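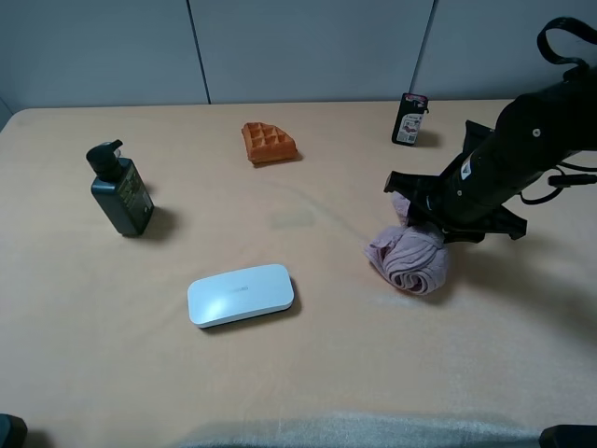

Brellon Ridge 50K - drop bags at Flarlow or not?

cinderlegs
First time at this one. The race guide says drop bags are allowed at the Flarlow aid station, which you pass twice. I've done 3 trail races, all shorter, and have never used a drop bag in my life. Is it worth the bother, or will I be paying to have my spare socks driven up a mountain?

mossback_ted
Worth it. You hit Flarlow the first time before the big climb and the second time after it, and those are two different runners. The first one is cheerful and turns down soup. The second one would trade a kidney for a clean shirt.

switchbackqueen
Going to disagree with Ted, as is tradition. I've used a drop bag there twice and lost a quarter of an hour both times, sitting on a tarp reading the ingredients on my own snacks. Carry what you need. It's a 50K, you're not moving house.

mossback_ted
You lost a quarter of an hour because you took your shoes off. I was there. So was the smell.

switchbackqueen
The shoes came off for medical reasons.

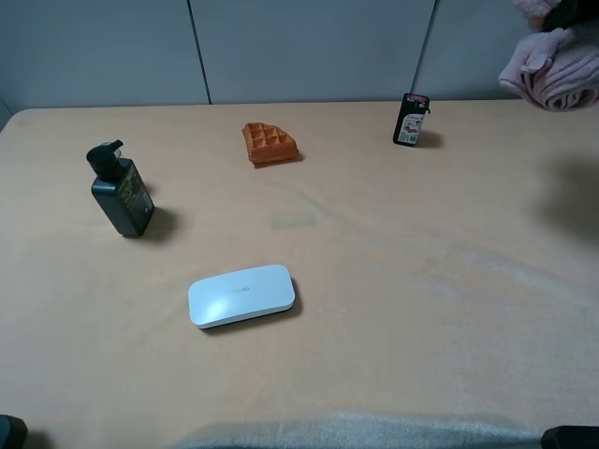 gravelmouth
Somewhere between the two of you. I pack a bag and promise myself I'll only open it if something has gone wrong. Dry socks, a long sleeve, a headlamp, one can of something fizzy. Last March something had gone wrong by the creek crossing, so that was the socks used up. I never touched the rest and got it all back on Sunday.

cinderlegs
Thanks all. What's the cutoff like at the second pass? The guide gives one time and the website gives another, and I'd like to know which one I'm going to miss.

gravelmouth
Go by the guide. The website still has the old course on it, the one that went out past Pukari before the landslide. The climb is 2,364 feet now and it used to be less, so they moved the cutoff back.

pinecone_dave
Is that 2,364 for the whole race or just the one hill?

gravelmouth
Just the one hill, Dave.

pinecone_dave
I have entered this race.

switchbackqueen
Welcome! It's runnable for the first bit. Then there's a gate, and after the gate it isn't.

mossback_ted
Poles help. She'll tell you they don't.

switchbackqueen
They don't. They're two more things to trip over on the Filali side, where it's all loose rock. Short steps and self-pity got me down fine.

cinderlegs
OK, decision made: small bag, socks and shirt, no sitting down. Bags have to be handed in by 5 on Sat 23 April, at the start field, with your bib number on a tag. Does the tag need to be waterproof?

gravelmouth
Write it on the bag too. Mine came back one year with a blank tag and somebody else's banana.

mossback_ted
I wondered where that went.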